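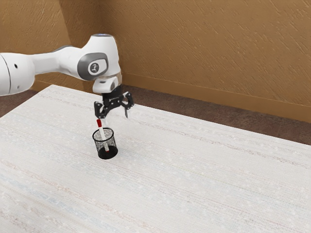

Ternley GK2 finger kit, part 1216: revised stock

Fingers supplied before June can creep open when the controller drops out of hold. The jaw reports closed, the part slides, and the arm carries on to the next waypoint. Customers running the Girkik pick routine saw it most on slim, smooth items stood in a holder, such as a capped marker leaning in a mesh pen cup, where the jaws have to come down wide open over the cap and close on very little. Heavier parts tripped the force alarm as they should. Light ones didn't.

The fault was traced to the return spring seat, which wore after repeated cycles. Revised kits have a hardened seat and a longer locating pin. Colour and mounting pattern are unchanged, so no new flange plate is needed.

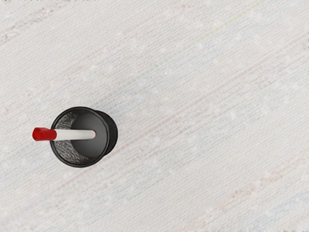

Until the revised fingers are fitted, limit travel speed to 10 per cent with a part in the jaws and keep people outside the guarded area. Do not rely on the jaw-closed signal as proof of grip. Re-run the Trostura grip check after fitting, then every 100 hours.

Supplied as a pair with 2 pins and thread locker. Old fingers should be labelled out of service and returned to our Halás depot, freight at our cost. Replacement is free of charge for all affected kits.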